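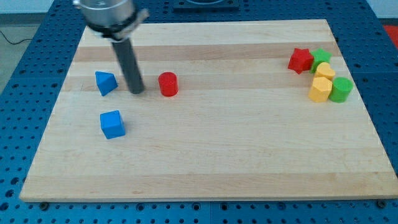

Play board and shape blocks on the blue perforated table.

Blocks and Boards Inspection – Prasley Room
Date: Friday, March 4, 2022
Site: Doucet Early Learning Centre
Items covered: wooden play board, coloured shape blocks, blue perforated table, storage tub, floor area
Previous check: August
Marking: OK / Watch / Fix / Remove

1. Play board

1.1 Top surface free of splinters – OK
Rubbed over with a nylon stocking in both directions, no snags.

1.2 Joins between strips closed and level – Watch
The maple strips run the long way and most of the joins can't be felt with a fingernail. One join toward the back has opened slightly over the winter. It doesn't pinch a finger or hold a sheet of paper. Measure again at the next check, and keep the board away from the heater in the meantime.

1.3 Front edge smooth – OK
Sanded after the August check. Corners also done.

1.4 Finish sound, no flaking – OK
Some dull patches from wiping. Re-oil when the room is closed, and leave overnight before use.

1.5 Board sits flat, doesn't rock – OK
Pressed at all four corners.

2. Blue table

2.1 Holes free of burrs – OK
Checked by hand along both sides and the front. Crumbs and dried glue in several holes near the left side, cleaned out with a bottle brush.

2.2 Holes too small or too large to trap a child's finger – OK
Finger probe used. Same result as last time.

2.3 Bolts and screws tight, none standing proud – Fix
One screw head along the front seam turned by hand. Tightened on the day, but it needs thread lock. Ondico supplied the table and can send the right size if the thread is worn.

2.4 Legs level and locked – OK

2.5 Load label present and readable – Watch
Label is on the underside and starting to lift at one corner. Replace before it comes off.

3. Blocks

3.1 Small parts test – OK
Every block in the set tried in the test cylinder. None fit inside. The room is for ages three and up, but younger siblings come in at pickup so this test stays on the list.

3.2 Cubes and prisms, edges and corners – OK
Blue cube edges are slightly rounded. The corners on the blue triangular prism are firmer to the touch than the cube's but not sharp.

3.3 Cylinders stand without tipping – OK
Red cylinder stands well on its base.

3.4 Star shapes, points intact – Watch
The red and green stars have the most points to knock, so look at these first. Small dent on one red point. No loose material. Remove if it gets any deeper.

3.5 Heart shapes, cracks at the notch – OK
Yellow heart checked under a lamp.

3.6 Colour fast when damp – OK
White cloth, water only, 50 rubs on each colour. No transfer.

3.7 Duplicates and strays – Remove
Found 7 pieces in the tub that belong to a different set. Two were chewed and went in the bin. The rest went back to the toddler room.

4. Cleaning

4.1 Blocks washed weekly and signed off – Fix
Sheet has gaps in it. The blocks look clean, but there is no way to tell from the record. Sign on the day, please – not at the end of the month.

4.2 Cleaner stored out of reach – OK
Clinen spray is on the top shelf, cap locked. Bottle is labelled.

4.3 Board wiped, not soaked – OK
Damp cloth only. Standing water will open the joins further.

5. Storage and floor

5.1 Tub lid has air gaps and no broken edge – OK

5.2 Tub kept below shoulder height for children – OK

5.3 Floor clear around the table – Watch
Cylinders roll. Pick up before snack, when everyone crosses that side of the room.

5.4 Mat edges flat – Fix
Corner nearest the door curls. Tape is a short-term fix only, order a new mat.

Actions
2.3 Thread lock on front seam screw – within 11 days
4.1 New wash sheet posted beside the sink – this week
5.4 Replace mat – with next supply order
1.2, 2.5, 3.4, 5.3 – look at again next check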